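How to Tell Whether Your Old Novel Is Really a First Printing

Every April, when people clear out their attics, I get a little pile of letters asking the same thing: "It says First Edition inside, so is it one?" I love these letters, and I'm sorry to say the answer is usually "maybe, let's look a bit further." So make yourself some coffee and sit down with your book, and we'll go through it together.

Start with the copyright page, on the back of the title page. Look for a row of numbers, something like 1 2 3 4 5. With most modern publishers, the lowest number still showing is the printing, so a row that begins at 3 means a third printing, whatever the words above it say. Older books often have no row at all, and then you compare the date on the title page with the copyright date. If they match, that's encouraging — but it isn't proof.

Next, count the pages and check them against a printed bibliography of the author. My own copy of Kristiansen's sea novel should run to 248 pages, and I had owned it for years before I noticed that a leaf of ads was missing at the back! 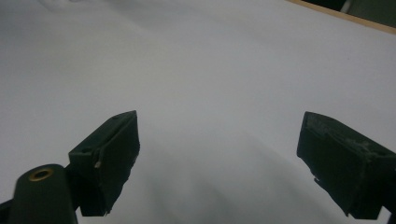
Then there are the "points," the little slips that were fixed partway through a run. A bibliography will list them by page and line. In the Kristiansen, a word is misspelled on page 46 of the early copies and put right in the later ones. Write down what you find in pencil, on a separate slip of paper, please, and never in the book.

Now the jacket. Look at the inside front flap for a price. Book club copies often have none, and they tend to feel lighter in the hand, with thinner boards. Turn to the back cover too, and feel near the bottom corner by the spine for a small pressed dot or square, a common book club mark.

If you're still unsure, write to a dealer who handles your author, and send the wording of the copyright page exactly as printed, commas and all.

Solveig Nordin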